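Skip to content
Projects > Student Work > Electrical Technology > Second Year
Search this site Search Clear
Filed under: Student reports, Controls lab, Parts and storage

Sorting and Testing Loose Control Parts for the Zitidari Practice Panels

Project report by Heloísa Brito and Shota Morikawa
Supervisor: Emerson Godoy

1. Background

The Zitidari practice panels are the wiring boards that first-year students use to learn start/stop circuits. Each board takes a red and a green push button, sometimes a yellow one for reset, and a few small switching parts behind them. When a course ends the boards are stripped and the parts go back into storage. Over several years the storage had turned into two deep bins where everything was mixed together. Students who needed a green button had to dig for it, and when they found one they did not know if the contact still worked.

Our project was to sort the bins, test what could be tested, and set up a way of working that the next group can keep using. The parts list we were given at the start was a spreadsheet with 1258 lines. Many of those lines were for things the college no longer has. We did not try to correct the full list. We worked only on the push buttons and the small mechanical blocks.

2. Preparing the work surface

We tried a bare bench first. Round buttons roll on a hard top, and two of ours ended up on the floor in the first hour. One of them cracked at the collar and had to be thrown out. Daiane Paiva, from the year above us, suggested a soft gray covering, and we moved to a table that already had one. Parts stay where they are put down on it. The drawback is that small screws get caught in the surface and are hard to spot, so all unscrewing was done over a tray.

The trays are plain plastic ones, blue and red. The rule we settled on was simple:

Blue tray: push buttons only, any color.
Red tray: mechanical blocks and small pieces that are not push buttons.

We thought about a third tray for damaged parts and decided against it. With three trays on the table there was not enough free space in the middle to open a part up and look at it. Damaged parts went straight into a cardboard box under the table.

3. Working method

We worked in batches of a few parts at a time. At first we filled both trays completely, thinking it would be quicker. It was slower. Caps got knocked off, and parts we had already checked were checked again by the other person. With only a few parts in each tray it was easy to see what was still waiting.

For each push button we did the following:

- Wipe the cap and the base with a dry cloth.
- Press it several times and feel for sticking.
- Check the contact with a meter, pressed and released.
- Write the result on the sheet (good, sticks, no contact).
- Put it in the bag for its color.

The mechanical blocks took longer. Some have a spring inside that can jump out when the cover is lifted, so we only opened a block if it rattled or would not move freely.
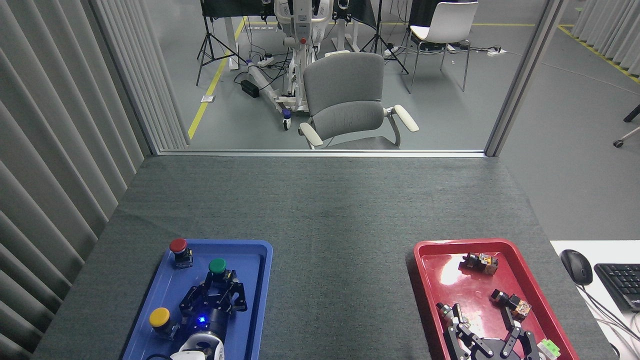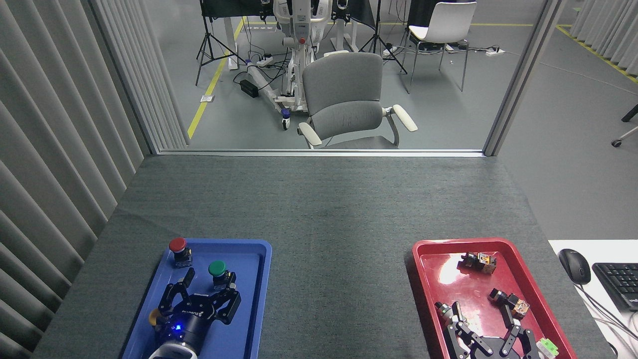

Figure 1. Push buttons in the blue tray and small mechanical blocks in the red tray, on the gray table in the lab (two views).

4. Results

We passed 100 push buttons as good for use on the panels. Another 9 had a contact that worked but a cap that stuck, and these were set aside to be cleaned properly. We did not keep a total for the ones with no contact at all, which was a mistake. By the time Mr. Godoy asked for the number, the scrap box had been emptied.

Red buttons were in the worst state. We think this is from the stop button getting hit harder than the others in class, but we have no measurement to back that up. The yellow ones were mostly clean and looked little used.

Of the mechanical blocks, 50 went back into storage as working. Sorting these by type was harder than we expected. Several look nearly the same from above and differ only in the terminals. We ended up sorting them by terminal layout and drawing each layout on the bag with a marker.

5. Problems

The glare on the red tray was a nuisance. The plastic is glossy and the light bounces off it, and pale parts are difficult to see in the bright patch. Turning the tray did not help. A matte tray would be better.

The computer is on the white desk to the right of the table. Whoever was filling in the sheet had to lean across to reach the mouse. After a while one of us did the testing and called out the result, and the other typed it in. We swapped every half hour.

Tarcísio Fagundes lent us his meter when the lab one gave unsteady readings. The readings became normal with his. The parts we had tested before that were tested again.

6. Storage

Good parts are now in clear bags in the Moura cabinet, second shelf, with one color to a bag. The blocks are on the shelf below. The bag label gives the part type, the number in the bag and the initials of the person who tested them. When someone takes parts out they should cross out the old number and write the new one.

7. Suggestions for the next group

Replace the red tray with one that does not shine. Move the keyboard and mouse closer to the table, or use a laptop. Count the scrap before it is thrown away. The sticking buttons are in a box marked CLEAN on the bottom shelf, and they still need to be done.

The test sheet is saved in the course folder under Zitidari parts, April version. The older sheet in the same folder has the wrong column order and should not be used.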